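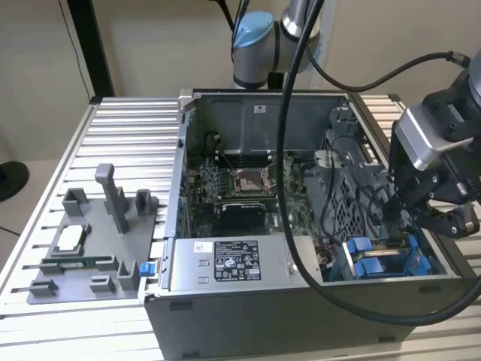
Tower on its side, cover off.

Wivholm repair bench – my monthly safety walk, July 5, 2023

Extinguisher: OK. Gauge in the green, tag punched in March.
Exit door: OK, but it sticks! I had to shoulder it. Drendport has the work order.
Power strips: FAIL. Two plugged into each other behind the coat rack (again). I pulled them apart.
First aid box: out of big bandages, otherwise fine. Ordered a box of 100.
Floor: one curled mat by the sink, taped for now.
Open machines: unplug before the cover comes off, please – I'm adding this line to the sheet for good.
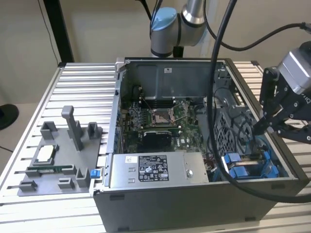 Socket empty, lever up.

Lights: OK except one tube, and it buzzes like crazy.
Next walk in 4 weeks.

Comments (2)

tadis_bench: Our door sticks too. Candle wax on the latch helped.

villca22: Which tape for the mat? Mine peels in a day.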